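Hallway runner keeps creeping – what actually works?

Undness Home & Garden Forum > Floors and Walls

saltbushkev
Posted Sunday, May 17, 2026
Moved into a place in Partington in summer, long skinny hallway, floorboards the whole way. Bought a 4 metre runner and it walks towards the back door. Every couple of days I'm dragging it back. Tried the rubbery mesh stuff from the hardware shop, lasted a fortnight then bunched up. Don't want to nail anything, renting. Ideas?

wattle_and_dorb
Mesh is rubbish. Get proper felt underlay with the rubber bottom, cut it a couple of cm short of the runner on each side. Mine hasn't budged and we've got two kids and a kelpie belting up and down.

grout_expectations
Double sided carpet tape. Done in ten minutes.

wattle_and_dorb
Tape on a rental floor?? Good luck with the bond. Pulled some up at our last joint and the finish came with it, landlord wanted 300 bucks.

grout_expectations
Depends on the tape and depends on the finish. I've used the Nomosow low tack one in three houses, peels clean if you warm it with a hair dryer first. You left yours down for years I bet.

wattle_and_dorb
Eighteen months. So no.

tassie_lino
Before anyone buys anything, is the floor level? Old houses round Partington are on stumps and they drop. Ours had a marble-rolling slope from the front room to the laundry. Rug always went downhill, no underlay fixed it till we had it restumped. Put a spirit level down, take you two minutes.
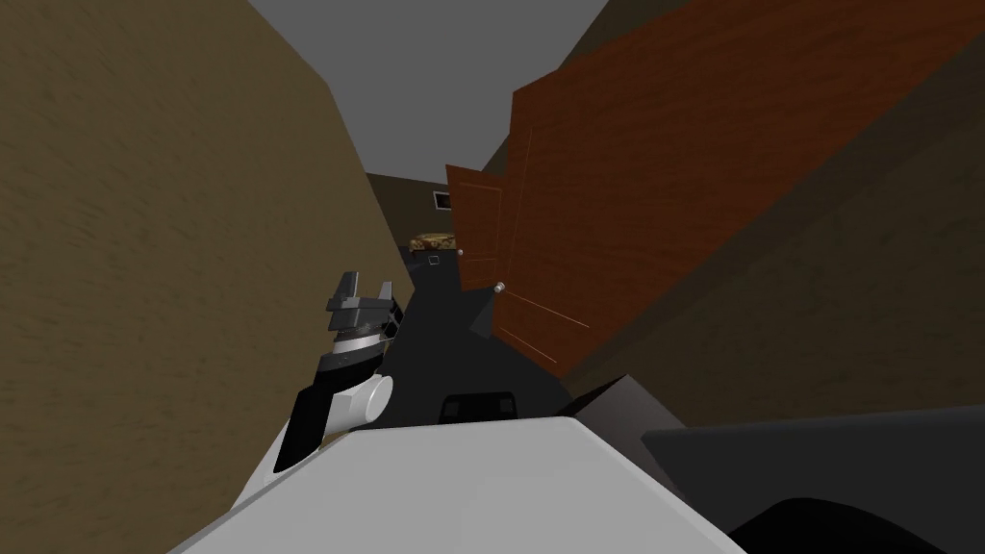

Other thing is the pile direction. If the pile leans towards the back door then every footstep shoves it that way. Flip the runner end for end and see if it slows down. Free to try. Ours slowed heaps just from that, even before the stumps got done

saltbushkev
Ok level says it drops a bit, bubble's well off centre by the linen cupboard. Will tell the agent but not holding my breath. Flipping it tonight.

grout_expectations
Restumping on a rental lol. Agent will get right on that.

tassie_lino
Didn't say he should pay for it. Said check. If it's moving the owner needs to know, doors start sticking and then the plaster goes. Ours cost 3,000 just for the back half and that was mates rates.

mrs_pelmet
Prekberg do a felt and rubber pad by the metre, paid $207 for a long hallway plus a bit left over for the lounge. Not cheap but it's thick and the runner feels much nicer underfoot. Smells like a tyre shop for the first week – leave it on the verandah before you lay it.

grout_expectations
207 for underlay. Tape is the price of a sandwich.

mrs_pelmet
And the runner still feels like cardboard.

wattle_and_dorb
What she said. Also check the pad won't stain, some of the cheap rubber ones go yellow on polyurethane. Want one that says natural rubber, not PVC.

saltbushkev
Flipped it. Two days and it's moved maybe a thumb width, was a good hand before. Ordering the felt one anyway, wife likes the sound of squishy. Does it have to be one peice or can I butt two together?

mrs_pelmet
Two is fine, bit of cloth tape across the join on the top side. Keep the join away from the doorways.

tassie_lino
And ring the agent!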